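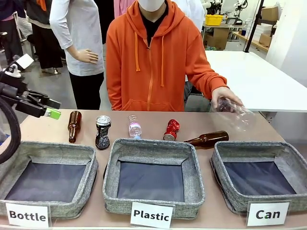
Bottles and cans on the table, ready for sorting.

I ran the breakfast room at a small guesthouse in Firham for 11 years, and the part of the job guests never saw was the part I fussed over most: coffee. We had two big urns and a drip machine, and if I let any of them go more than a few days without a proper clean, somebody at table 2 would push the cup away. So this is how I look after mine, and it works just as well for the pot in your kitchen!

Empty the urn while it's still a little warm, but unplug it first. Fill it halfway with water, add a good splash of white vinegar, and run it through. Then leave it alone for 27 minutes (Yu-na Chae, who trained me, swore by that number and I never dared change it). Drain it through the spigot so the spout gets some too.

The spigot is where the nasty stuff hides. Unscrew it, take out the little rubber washer, and go at the inside with a bottle brush. I've pulled brown sludge out of urns that looked spotless – really spotless – from the top.

Rinse twice with plain water. Three times if you can still smell vinegar.

For the glass pots, I use ice and coarse salt. A handful of each, a spoonful of water, swirl until your wrist gets tired. Make sure the pot is cool before the ice goes in, or you'll crack it. I lost one that way in my first May.

Thermal pots hate the dishwasher, by the way. Hot water and baking soda overnight, lid off, and they come up lovely. Store them with the lids off too, or they'll smell like an old gym bag by morning.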